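I bought the Jornik floor oil kit in August for the back bedroom and the landing, after sanding off an old varnish that had gone yellow and started to flake. I've now lived with it for 9 months, so this covers both putting it on and looking after it.

## What you get

The kit is a can of hard wax oil, a long-handled applicator with two pads, a hand pad for edges, a stir stick and a pair of thin gloves. The can is supposed to do a medium room in two coats. I bought the clear matte. There is also a white-tinted one meant to keep pine from darkening, which I didn't try.

Throw the gloves out and use your own. Mine split at the thumb before I had finished the first wall.

## Putting it on

Sanding matters more than the oil does. I went down to 120 grit and vacuumed twice, then wiped with a barely damp cloth. Any scratch left by the coarse paper shows up as soon as oil touches it. I missed a patch by the radiator and it is still there.

Stir the can well, and keep stirring it as you go. The matting agent sinks. If you skip this, the first half of the floor comes out shinier than the second.

Thin coats. The instructions say this and I still put too much on along the first three boards, where it stayed tacky for two days. After that I pulled the pad out until it was almost dragging and had no more trouble. Follow the boards along their full length and don't stop halfway down one.

The smell is strong the first evening and mostly gone by the next afternoon. I left the windows open and slept downstairs.

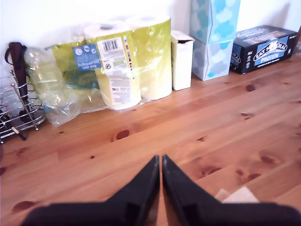 *Honey-colored pine planks, laid on the diagonal.*

## Color

Clear oil isn't colorless on pine. It warms the wood right away, about as much as wetting it does, and then the boards keep going darker on their own. If you want pale Scandinavian-looking floors, get the tinted version or use something else. I like the warm color, and it goes with the older doors we have upstairs.

## Wear

The bedroom looks the same as it did when I finished. The landing has a dull strip down the middle where everyone walks. I rubbed in a little oil by hand, buffed it off with an old T-shirt, and couldn't find the spot the next week. With varnish I would have been sanding again.

Water left overnight makes a pale ring. One ring from a plant pot came out with a fine pad and a dab of oil. A second one, near the window, did not come out all the way.

It does nothing for dents. Pine is soft and a dropped hairbrush will mark it, whatever the label says about a hard surface.

## Compared with Nadar

My neighbor Deepika Raju used the Nadar oil in her hall. Hers dried faster and has a bit more shine. She says it was harder to blend when she patched it. I'd pick Jornik for a room with heavy traffic and Nadar if you need the room back the same day.

## Safety note

Oily rags can catch fire by themselves if you wad them up. Spread them flat outside until they're stiff, or soak them in water before you bin them.

**Rating:** 4 out of 5. I took one off for the gloves and the applicator handle, which unscrews itself while you work. A wrap of tape around the joint fixed mine.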